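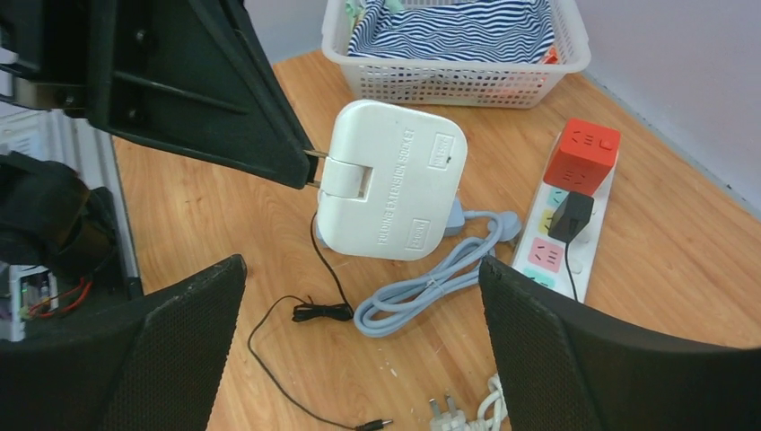 17 September 2025

Home from the vet, feet up, and the dog is asleep on the bath mat with the cone folded under her chin like a collar on an old painting. I wanted to write this down while I still remember who said what, because Bernadette says if I'm going to complain I should complain with dates and names, and I never have either when I need them.

So. Dumpling's ear. I thought it was an ear thing back in June, when she was shaking her head all through the drive up to Kernville and I kept telling everyone it was the altitude (it was not the altitude, Kernville isn't even that high). We put the drops in, she hated the drops, it cleared up, and I forgot all about it. Then last week the shaking started again, and by Sunday night the flap of her left ear had puffed up like a little pillow. Warm, squishy, horrible to touch. I looked it up and it's called an aural hematoma, and there are far too many photos of it online, and I looked at every one.

I called Dascombe first thing Monday, since that's where she's always gone. I got the new phone menu. The old one was just Edith picking up and saying "Dascombe, hold on a sec hon," and you'd hear a cat yelling. Now there's a recording, and you press 4 for an existing patient, and then you get music, and then somebody in some other building asks you to spell the dog's name. D-U-M-P. Yes, like the food. No, she isn't a cat. They could fit me in a week from Friday. I said her ear is full of blood. They said if I felt it was an emergency I could go to the emergency hospital, and did I want the address? I said I'd call back and then stood in the kitchen and ate four crackers over the sink.

What I keep chewing on is that they've been bought. I knew it and I didn't know it, if that makes sense. There was a letter in the spring with a nice paw print on it about "joining the Getereo family," and I put it in the pile with the dental coupons. Same sign out front, same scale in the lobby, same faded poster of the dog breeds where somebody drew a mustache on the Pekingese. But Dr. Tanguy's old partner retired, and two of the techs are gone, and the girl at the desk didn't know Dumpling bites when you touch her back feet, and that used to be on a big orange sticker on the folder! There is no folder anymore.

Anyway, I texted Edith. I felt funny about it because she doesn't work there now, but she'd given me her number years ago when Dumpling ate the corn cob, and she wrote back in two minutes flat. She said don't wait till Friday week, the ear will scar up and crinkle, and she said to try Dr. Chambi over at Krajewska, the little place next to the tire shop. I'd driven past it a hundred times and thought it was a dry cleaner.

They took us today at 9:40. I left work a message that was mostly coughing.
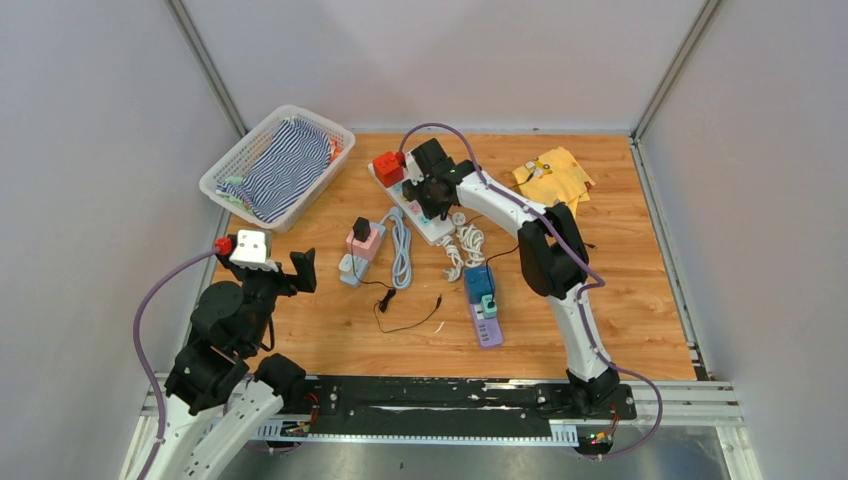

Rocío Chambi turns out to be about my age and very quick and she got right down on the floor with the dog, which won me over before she'd said a word about ears. She let Dumpling smell the otoscope. She let her smell the cotton. She asked me if there was anything she should know and I said back feet, and she wrote BACK FEET on her own hand in pen. Then she looked in the ear and made a small noise, and I said what, and she said there's a good bit of yeast down in there and it's probably been simmering since June. So all that drops business never finished the job. She wasn't mean about it. She asked how long we'd used them and I said until they seemed to be done, and she said done for who, and I had to laugh, because yes, I quit when she started hiding behind the dryer.

She gave me the choices. One was draining it with a needle and putting some steroid in, and maybe it fills again and maybe it doesn't. The other was surgery, where they open it and stitch the flap down flat so there's no pocket for the blood to go back into. The surgery would mean putting her under, and bloodwork first, and Dumpling is eleven. I asked what she'd do if it was her dog. I know you aren't supposed to ask them that. She thought about it properly, looking at the ceiling, and said she'd start with the needle, treat the yeast hard, and see where we were in a week.

The bill was $508. I'm writing that down big because I want to remember I didn't faint. That was the exam, the swab they look at under the microscope, the draining, the shot, the cone, the drops and the pills. She went over every line before they did anything, and she crossed one off herself (a nail trim, which I hadn't asked for, and which with those back feet would have been somebody's finger). I put it on the card with the airline miles. At this rate Dumpling and I can fly to Fresno.

I'm not sure what Dascombe would have charged. Bernadette took Pickle there for a plain ear infection in June and she swears it was nearly as much, and there was a line on it called "care coordination" that she made them explain, and they couldn't. She went all the way up to the practice manager, a man named Raimonds Uibo, and she says he was perfectly polite and sounded worn out, and he took it off. I've got nothing against him. He was the one who carried Mrs. Navarrete's old shepherd out to her car himself that time it rained so hard. I just think somebody ought to tell you in plain words when the place changes hands, with no paw print.

Oriana Navarrete, by the way, was in the waiting room today! With a kitten! I thought she'd sworn off animals after the shepherd. She said she had sworn off them, and then her grandson found this one inside a rolled up rug at a yard sale, and now it sleeps in the fruit bowl. She's switched over too. She said she'd been on hold with Dascombe for 17 minutes by the clock on her stove and hung up when the music started over. So we sat there being disloyal together, and the kitten stuck one arm out of the carrier and hooked Dumpling's leash, and Dumpling pretended none of it was happening. She's a coward about cats. She always has been.

I do feel bad, though. Eleven years at one place. They held her when she was the size of a loaf of bread, and they sent the card when Dad died, signed by everybody, even the kennel kids. I kept thinking about that card while I was filling out the new form at Krajewska. Previous veterinarian, phone number, may we request records. I checked yes and felt like I was getting divorced.

And the records! I asked for them this afternoon, and the phone person said I'd need to put it in writing through the app. I don't have the app. I don't want the app. I tried to get the app and it wanted a password with a symbol, and then it told me the dog's birthday was wrong, and it's not wrong, I was there for the cake. Bernadette's coming over tomorrow to do it for me and I've promised her soup. If it doesn't work I'll walk in and stand at the desk until somebody prints them. I've got the time. I've apparently got a terrible cough.

Dumpling's schedule, so I have it in one place: pill with breakfast and with dinner, in cheese, never peanut butter because she licks around it. Cleaner in the left ear tonight and then every other night. Drops morning and night, both ears, and keep going the entire time on the label even if she looks fine and even if she hides behind the dryer. Cone on. Cone stays on. She's already taken a chunk of paint off the hall doorway and scooped up one of my slippers like a front loader. Back to Dr. Chambi next Wednesday, same time, and call sooner if it puffs up again.

It looks a tiny bit saggy tonight but flat. I've checked it so many times that she's started giving me the side of her eye. She ate all her dinner and half of mine, so I can't say she's suffering. The house smells like ear cleaner, sort of vinegar and sort of swimming pool, and I've got it all down the front of my good sweatshirt from when she shook.

Need to get: cheese, paper towels, something for Edith. She likes those lemon cookies in the tin, I think. Or that might have been her sister. I'll ask Bernadette.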